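6 min read

4.2 Where the cool air goes

The most exciting result from Zudcombe concerns the strip of air between floor and knee. Most studies of comfort in shared offices put their sensors at head height, and for good reasons: it is where people breathe, and where thermostats usually sit. We placed a second set of loggers low down, under the desks, and the two sets told wonderfully different stories. Over the study we gathered 715 paired readings. In 68 of them the low sensor was more than 2 degrees cooler than its partner above, and nearly all of those came before ten in the morning.

We had expected the gap to follow the windows. It followed the furniture far more closely! Long desks set against a wall seem to hold a pool of cool air beneath them, and the pool lasts well after the rest of the room has warmed up – on one morning in May it was still there at lunch. Short desks with open ends lost theirs within 15 minutes of the heating coming on. The Voninon model, which treats the room as a single well-mixed box, cannot show this at all, while the layered version used in the Daditus trials comes pleasingly close.

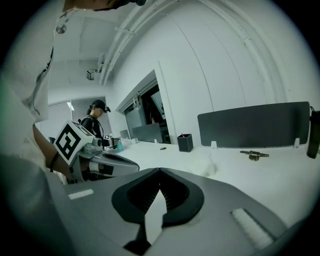 Figure 3. A long white desk in a white-walled office.

Staff comments fit the readings well. One reply to our survey said that cold ankles had been a standing complaint for years, and that turning up the thermostat only made people's faces hot. Several others had brought in rugs or thick socks, and we now wish we had asked about footwear from the start. The Ekanayake comfort scale has no question on feet – we would love to see one added, and we give a suggested wording in Section 6.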